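An Afternoon at Kermani's Open House

I almost didn't go. The drive is 90 minutes each way and I had a pile of laundry waiting, but my neighbor had a spare pass for the September open house and talked me into it over the fence.

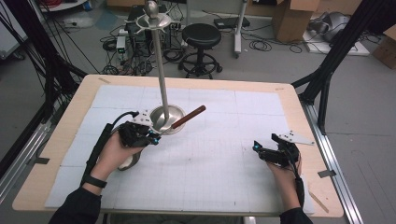
Dalia Amrani told us at the door that we should forget everything we'd seen in movies, that most of the job is picking up a kitchen tool and putting it back where it goes, again and again, until the software has enough to learn from. She had a cold and was handing out cough drops along with the visitor badges, which I thought was pretty generous!

So that's what we got to see: people at tables, with grippers on their hands instead of robots on their tables. The station I liked best was the ladle one. There's a tall metal stand with hooks at the top, and the ladle is meant to end up hanging from it. Sounds like nothing, right? I hang up my own ladle every night without looking. But then you try getting a handle to the right height and the right angle with two jaws where your fingers should be, and you start feeling a lot more respect for your thumbs.

They let visitors have a turn after 3:00 (I was fourth in line, behind a very serious boy who did it on his first try). I dropped the ladle twice and caught the hook on my third attempt – well, I caught the wrong part of it first, and the whole stand wobbled. The guy running the table said the messy tries get saved too and sorted out later. I hope they sorted mine way, way out.

The project has a name, Ciruvness, and I never did find out what it stands for. The goal for this season is 3,000 good runs with the ladle alone, and on the day I visited they were at 156. They change the starting position of the ladle from one run to the next so the robot doesn't just memorize one motion. Somebody asked when a robot would be doing this in a regular kitchen and Dalia laughed and said to ask her again after lunch. Somebody did. She said the same thing about dinner.

Next door was Jorik, their arm for sorting packages, and I have to say I enjoyed that less. It was fast but loud, and we had to stand behind a yellow line the whole time. My neighbor loved it and would not leave – I ended up getting a coffee and going back to the ladles on my own.

A few practical things if you're thinking of going next time. Groups are capped at 8, so sign up early. Wear short sleeves or something you can push up, and leave the big bracelets at home. Parking is behind the building, and the sign for it is tiny. The coffee is free and the cookies are gone by four.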